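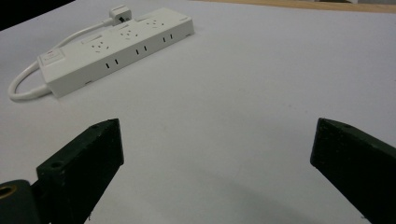
REPORT OF THE BENCH SUPERVISOR, DUSTGATE SHARED WORKSHOP

Submitted to the membership in April

The member Iestyn Parri applied for the use of Bench 2 in order to complete an automatic tending device, entered in the register under the name Cadwaladr. The application stated that the device would pick up small articles and put them down again. Under "purpose" the applicant wrote "company," and was asked to revise the entry. He wrote "general."

The fingers were printed on the premises in dark green, that being the color remaining on the spool. Ms. Intan Subramaniam set the brass inserts with a soldering iron and signed for the iron. The bench was supplied with one white power strip of three sockets, which under the rules of the workshop is to be unplugged by the last person to leave.

On the first evening the device was instructed to close on a wooden peg. It did so. It was instructed to release the peg and it did so after an interval that Mr. Parri described in the log as thoughtful. Ms. Nhung Hồ, who had the neighboring bench, asked that adjectives be kept out of the log.

The work continued for almost 300 hours. Mr. Parri adjusted the motor limits, replaced a cable, and adjusted the limits again. The supervisor observed that he had begun to say good night to the bench. The rules contain no provision on this matter.

At twenty minutes past one in the morning, during the last week of the booking, Mr. Parri unplugged the strip, laid the plug on the table, and put on his coat. He had reached the door when he heard the peg roll. He returned and found it lying between the fingers, which stood open. He placed it back in its tray and waited until two o'clock. Nothing further occurred.

The supervisor interviewed Mr. Parri the following day. He was asked whether the floor was level. He replied that it was not. He was asked whether a passing truck might have disturbed the tray. He replied that it might. He was asked whether he wished to amend his statement, and he said that he would like to add that he had thanked it.

The supervisor finds that no rule was broken. The booking for Bench 2 is extended until the end of the month. Ms. Hồ has requested a transfer to a bench farther from the window, and then withdrew the request, and has since been seen leaving a second peg in the tray before she goes home.

Aisyah Mangundap
Bench Supervisor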